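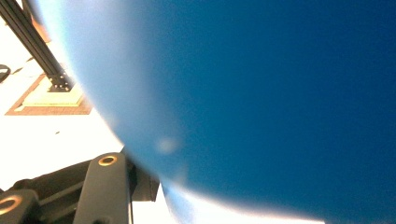 Guest Guides > Flero Hostel > Self Check-in > Section 2

2. Arriving outside desk hours

The front desk at Flero Hostel closes at 22:00. Guests who arrive later check in with the Skestent door system. Complete steps 1 to 3 before you travel, as mobile coverage on the Seditz road is poor.

Before you travel

1. Open the booking confirmation and select "Late arrival." The link stays active until 18:00 on the day you arrive.
2. Enter the name on your passport or ID card exactly as printed. Leave out titles.
3. Write down the six-digit door code and the bed number. The code is sent once by text message and once by email. Both messages carry the same code.

Note: Group bookings receive one door code for the whole group. Bed numbers are listed separately for each guest.

At the street door

4. Go to the side entrance on Chevalier Lane. The main entrance on the square is locked at night and has no keypad.
5. Press any key to wake the keypad. Wait for the green light.
6. Enter the code and press the star key. The lock releases for 30 seconds.
7. Pull the door toward you before turning the handle. Close it fully behind you.

Caution: Five wrong entries lock the keypad for 10 minutes. Do not keep pressing keys during this time — each press restarts the count.

Collecting your key card

8. Find the row of key boxes to the left of the desk. Your box number is the same as your bed number.
9. Enter the door code again on the box. Take out the key card, the linen slip and the registration form.
10. Fill in the form and drop it in the slot under the desk. Forms must be handed in before 10:00 the next morning.
11. Hold the card flat against the reader on your dormitory door until it beeps twice. Holding it for less than a second gives a single beep and the door stays locked.

Note: Beds on the upper floor are reached by the rear stairs only. The elevator does not run between 23:00 and 06:00.

Luggage and bicycles

12. Store large bags in the lockers on the ground floor. Lockers take a padlock with a shackle up to 8 mm thick. Padlocks are sold at the desk during opening hours.
13. Bring bicycles in through the yard gate, which uses the same code. Dormitory corridors must be kept clear.

Caution: The yard surface is uneven and slopes toward the drain. Walk bicycles through the gate.

If the code does not work

Check the arrival date on the confirmation first. Codes become valid at 15:00 on that date and not earlier. If the date is correct, call the night number printed beside the keypad and give your booking reference. From November until the end of winter, night calls are answered by our sister hostel in Seditz, and a new code may take 15 minutes to arrive.

Section last revised May 27, 2024

Was this page useful? 30 yes · 2 no

Contact Flero Hostel | © Flero Hostel | Back to top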